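Kenda Grip: frequently asked questions
Updated December 20, 2021

What does Kenda do?
Kenda works out how far apart the two fingers of a gripper are, using video from a camera mounted on the tool. It writes one opening width per video frame, plus a confidence value. It does not plan motion and it does not drive motors.

Do I need markers on the fingers?
No. Earlier releases needed a printed tag on each finger. Since the July release the tracker fits a simple block model to each finger instead. Tags still work if you have them, and you can turn them on in the settings file.

Which hardware do you support?
Any two-finger parallel tool, hand-held or on an arm, as long as both fingers stay in view. You will need a lens calibration file. The Sokent calibration tool writes one in the right format.

How do I set the zero point?
Close the fingers fully, hold for 2 seconds, then open them. Kenda looks for this at the start of every recording. If it can't find one it uses the last saved zero and puts a warning in the log.

Why does the width jump when nothing is being held?
Usually the table. A shiny or strongly grained surface between the fingers can produce edges that the tracker takes for the side of a pad. Raise edge_min a little, or switch on the background mask.

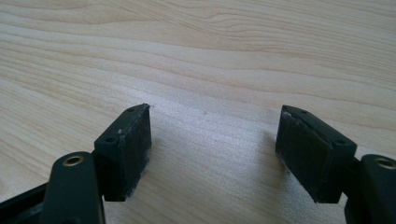

The mask learns the surface from the first part of the recording, so move the tool over the table a bit before you start the task. It is off by default and slows processing slightly.

Do worn pads matter?
Lint and frayed edges blur the outline of a pad and lower the confidence value. Clean the pads first. If the value stays low, refit the finger model with kenda refit.

How was it tested?
On 1,482 recordings from the Ó Néill workshop. We tuned on 344 of them and kept the others back for checking.

Can I use the output in Rusto?
Yes. Choose "Rusto log" when exporting. Time stamps are copied over unchanged, and frames with no reading are left blank.

Where do I report a bug?
Use the issue tracker. Attach the log, the settings file and a short clip that shows the fault.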